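Thursday, June 15, 2023

# Gundidex cell safety kit – review after two months

Bought the Gundidex kit for our small arm cell at Ruangrit. Short version: decent binder, good tags, one bad checklist. Would buy again, but only if you're starting from nothing.

What you get. A ring binder with the cell rules in it, blank risk assessment sheets, a pad of daily check cards, lockout tags, a roll of floor tape, cable straps, and a laminated card for the wall. Plus a login for the PDF versions, which took 2 emails to sort out.

We're a lab, not a factory. People forget that when they sell you this stuff. Half the binder assumes a fence and a door switch. We have a collaborative arm by a table and whoever is running it that day.

## The binder

Readable. Written by somebody who has stood next to an arm. Risk assessment goes task by task, not robot by robot, and that's the right way round. Arm can be rated for working near people all day long, but once you bolt a gripper on the end and give it something to hold, you're assessing a new thing. The binder says so on the first page and repeats it. Good. I've had that argument too many times.

Section on grippers is the best part. Pinch points, what happens to the part on power loss, who is allowed to reach in and when. Rule is hands out of the jaws unless the arm is stopped and the person reaching has the pendant. Simple enough to remeber. We copied it straight onto our own sheet.

Speed section is thin. Tells you to set a reduced speed for teaching and write it down, then leaves you to the arm manual for the number. Fair I guess, but a blank table to fill in would've helped. Samran Sombatkul made one for us in a spreadsheet and it's now taped inside the cover.

## Cable rules

Didn't expect to care about this chapter. Now it's the one I quote most.

Their rule for anything running along the arm: strap it at the midsection and near the wrist, leave slack at every joint, then jog each joint to its limits slowly and watch the cable the whole time. Not just the moves in your program. Limits. Redo it any time someone swaps the tool.

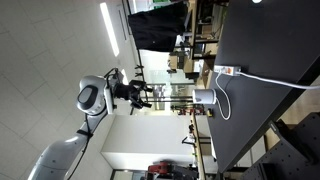
Second half of the chapter is bench power. Power strips and mains leads are supposed to live outside the reach of the gripper, and any loose cord in the work area counts as an obstacle and goes on the risk sheet. Sounds fussy. It isn't, a cord loop is exactly the kind of thing jaws will close on. I'd go further than they do and say fix the strip down or get it off the table altogether. The kit gives you nothing to fix it with though. Straps are for the arm only and too short for anything else.

The straps themselves – fine. Hook and loop, grip well, no sharp edges. You get 15. We used fewer than I thought.

## Daily check cards

Weak spot. Card is one side, tick boxes, and the order is wrong. It has you power up, home the arm, THEN check the table is clear. No. Clear the table first. Small parts get left out, bits of tape, whatever, and homing is a big move.

Also no line for e-stop test. It's in the binder, it's not on the card. People do what's on the card.

We reprinted ours in this order:

- table and reach area clear
- cables on arm strapped, nothing rubbing
- tool bolts snug
- e-stop pressed, confirmed, reset
- power up, home at reduced speed
- initials

Takes 2 minutes. If it takes longer something is wrong and you wanted to know anyway.

## Tags and tape

Tags are great. Thick, writable, bright. Sedby tags we had before faded by December and the ties snapped. These haven't.

Floor tape is ok on vinyl. Lifted at the corners where chairs roll over it. Get better tape.

## vs the Vostis one

Looked at Vostis too. Prettier, and the checklists are better by a mile, but it's subscription only and the gripper section is barely a page. If you run a proper fenced cell I'd probaly go that way. For bench arms, Gundidex.

## One gripe

None of this replaces reading the actual standards and your arm's manual. The box kind of hints that it does. The binder itself is more careful, says plainly that the assessment is yours and you sign it. Wish the sales page did.

Support was quick once the login was fixed. I sent them the card order complaint, they said a revised card is coming, no date given. Will update if it shows up.

4 out of 5. Would be higher with a fixed card and longer straps.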